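# Stray under my back steps, very thin, won't come in — advice??

**oanh_n** — original post

ok so sorry for the wall of text, typing on my break. Gray tabby, short hair, I think a girl, maybe a year old? Been living under our back steps since early March. Ribs showing. One ear has a crust on the edge. She eats if I put the bowl down and go back inside but the second the door moves she's gone.
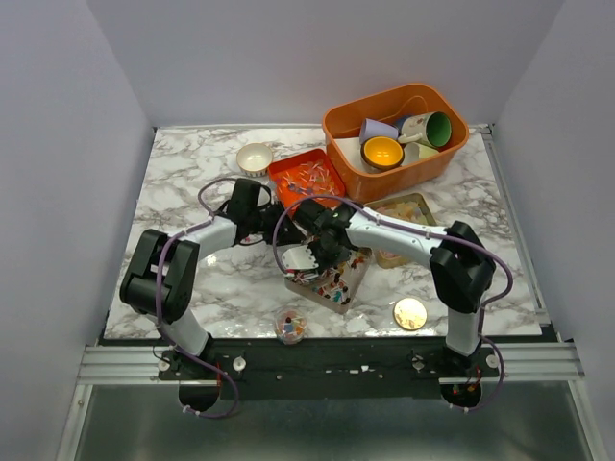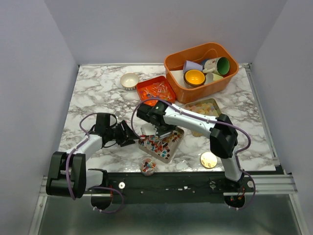
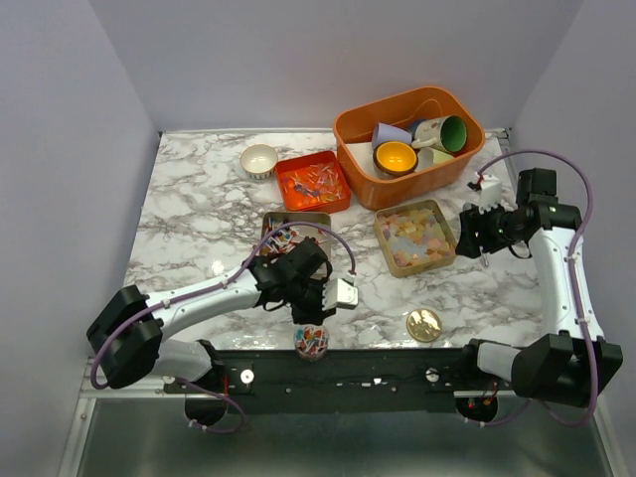 Anyway. What I've tried so far: dry food morning and night, an old towel in a box (ignored), sitting on the steps reading out loud like somebody's grandma. Last night it went down to 23 degrees and I barely slept. My husband says just grab her with a blanket. I say no. Who's right.

Also we already have a dog, Brindero, 5 years old, loud, thinks every cat is a party. So she can't just come in the kitchen.

Oanh

---

**margareta_m**

Do NOT grab her with a blanket. Please. I did that once and got 2 bites and a course of antibiotics, and the cat moved three streets over and I never got him back.

Get a trap from the shelter, most of them lend them out. Feed her next to it for a few days, then inside it with the door tied open, then set it. Cover it with a sheet as soon as it shuts, they calm right down in the dark.

And swap the towel for straw. Towels soak up damp and freeze. Straw, not hay.

---

**plondanville_paws**

Second the straw. Second everything really.

Where are you? If you're anywhere near Plondanville the county clinic does strays cheap but you have to call when they open at 8, by 8:15 the slots are gone.

---

**yen.dang**

gonna disagree a little with Margareta. A trap isn't always step one. If she's only a year old and eating 2 meals a day on your steps she could be a lost pet and not a feral at all. Lost cats act feral when they're scared, even from their own people. Mine did. Hid under a neighbor's shed for weeks, hissed at me when I found him, then ate tuna off my hand that same night.

I'd give it a week. Wet food, the stinky kind, warmed up a bit. Sit farther away then closer. Don't look right at her. Post her on the lost pet pages too, somebody may be looking.

— Yến

---

**margareta_m**

A week at 23 degrees with a crusty ear and ribs showing? Sorry Yến but no. That ear could be mites, could be frostbite, either way it needs a vet and she's not getting in a carrier by choice. You can do the friendly stuff AFTER she's been looked at.

---

**yen.dang**

She has food and she's under cover. If the trap goes off wrong and she spooks, she loses the food too. I've seen that go bad more than once. Not saying never, saying don't rush.

---

**uyen_h**

Can you both be right lol. Shelter box tonight, trap borrowed tomorrow, but leave it tied open while you do the sitting thing. If she gets friendly great, if not the trap's already part of the furniture.

For the box: plastic storage tote with a lid, cut a hole in the short side about as wide as a saucer, line it with foam board if you have any, fill it most of the way with straw. Put the hole facing the wall of the house so wind doesn't blow in. Brick on the lid. Took me half an hour with a box cutter and a lot of swearing.

Oh and check the tip of her ears. If one is cut straight across she's already been fixed and let go by a rescue, and someone might be feeding her on purpose.

---

**oanh_n**

Ok thank you all!! Reading this in the parking lot.

Ears — no clip that I can see, but the crusty one is hard to tell. I'm not near Plondanville, we're a couple hours north, but I'll call our shelter about a trap.

Have a tote in the garage full of Christmas stuff, Christmas stuff is going on the floor.

Yến can I ask, how close were you sitting when yours finally came out? I'm at maybe 20 feet and she just stares.

---

**yen.dang**

Started way across the yard. Moved the chair up a little each night. Don't stare back, blink slow, look at your phone. Honest to god I did half my taxes out there.

---

**jiang_lanying**

Foster here, mostly kittens. Few things no one's said

- is her belly round at all? Thin cat with a round belly this time of year = kittens coming, or worms. If she disappears for a day or so and comes back skinny and starving there may be a nest, so look before you move her anywhere
- don't pile on the food. If she's really starved go with small meals, more often. Too much too quick can make them sick
- water. everybody forgets water. It freezes over, so change it when you get home, deep bowl is better than a flat one
- keep Brindero off that side of the yard, on a leash if you have to

On the trap fight I'm with Margareta, mostly. Ribs + bad ear = vet soon. But don't set it until you have an appointment booked, otherwise you've got a furious cat in a cage and nowhere to take her.

---

**margareta_m**

Good point on the appointment, I should of said that. Call first, trap the night before.

---

**plondanville_paws**

and a spare bathroom for after!! Door shut, litter box, somewhere for her to hide. Block off behind the toilet if there's a gap. Dog should not even get to sniff under the door at first, roll up a towel

---

**oanh_n**

Update, 9:40 pm. Tote is out with straw in it. Used a bread knife, dont recommend. Shelter has a trap I can pick up after work and they gave me the name of a vet that takes strays, I'm calling first thing.

Belly doesn't look round to me but she's always crouched so who knows. Putting out 3 smaller meals starting tomorrow, my mother in law is going to do the noon one.

Husband has put the blanket away. He'd like it noted that he still thinks he could do it.

---

**uyen_h**

noted, and tell him no

Does she have a name yet

---

**oanh_n**

Mạch. My daughter picked it. I said we weren't naming her and now there's a sign on the tote.

---

**yen.dang**

Well that's your cat then. I still say sit out there tonight if you can stand the cold, even ten minutes. Wear a hat.

---

**oanh_n**

Just came in. She was sniffing round the tote when I turned the porch light off, didn't see if she went inside. Wet food was gone though. Will post after I talk to the vet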